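Home Recording With the Hand-Held Gripper: Rules and Common Questions

Fletmont Field Collection
Last updated February 15, 2023

These answers apply to everyone recording household tasks for the Comard and Chávez task sets. If something on this page disagrees with your task sheet, follow the task sheet and tell your site lead.

Who can record at home?

Anyone who has signed the home agreement and passed the practice set. The practice set is 5 short recordings of cloth handling, reviewed before you get your first real task. Other adults in the home must sign the household form, even if they plan to be in another room.

Do I have to clean up the room first?

No. We want rooms as people live in them. Leave the bed made or unmade, and leave cushions and blankets where they are. You do need to remove four kinds of things: mail or papers with a readable name or address, family photos, medicine, and screens that are turned on. Papers that can't be read may stay.

Which fabrics count as "soft goods"?

Clothing, neckties, scarves, towels, bedding and loose cloth. Bags and shoes belong to a separate task. Patterned fabric is welcome, and you may use a patterned item on top of another patterned item. Plain-on-plain recordings are already well covered.

How should I grip thin fabric?

Pick up a fold or an edge, with the cloth between the pads of both fingers. Close the fingers fully before you lift. If you catch two items by mistake, open the fingers, let both drop and try again. Don't stop the recording. A missed grip followed by a good one is accepted.
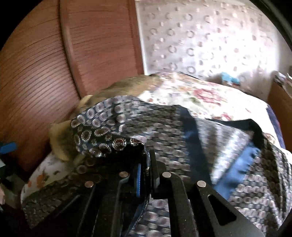 Necktie held at a folded edge between the two gripper fingers, over a bed with a floral quilt.

Can I use my free hand?

Only if the task sheet says "two-handed." For single-gripper tasks, keep your free hand behind you or at your side. Steadying the cloth with your fingers counts as a fault, and the recording will be returned.

How fast should I move?

At the speed you would normally fold or sort laundry, or a little slower. Some motion blur on the fabric is fine. Blur that covers the fingers at the moment of gripping is a fault. Wait 2 seconds with the gripper still at the start and end of each recording.

What are the limits on a session?

No more than 32 recordings in a session and no more than 200 in a week. The gripper is light, but the trigger is hard on the thumb. Take a break when your hand feels tired, whether or not you have reached the limit. Report numbness or pain the same day.

What do I check before I start?

Look over the screws on the top plates and make sure none has worked loose. Wipe the finger pads with a dry cloth. Flativex pads should be replaced when the edge starts to lift. Don't glue them back down. Glue changes how the pad holds fabric, and we can't use recordings made that way.

Are there items I should never pick up?

Yes. Don't grip anything with pins or needles in it, anything plugged in (heating pads and electric blankets included), or anything an animal is lying on. Children may not hold the gripper or be in the room during recording.

Someone walked in while I was recording. What now?

Stop and mark the recording "person present." It will be deleted without review, and it doesn't count against you. Please don't try to edit it yourself.

Can I ask for my recordings to be removed?

Yes, at any time before the task set closes. Send the session number to your site lead. The Comard set closes at the end of March. The closing date for Chávez will be added to this page when it is set.

What happens if a recording is returned?

You will get the fault code and may record the task again. Faults are used for training and don't affect payment for accepted work. After three returns for the same fault, we ask you to repeat the practice set.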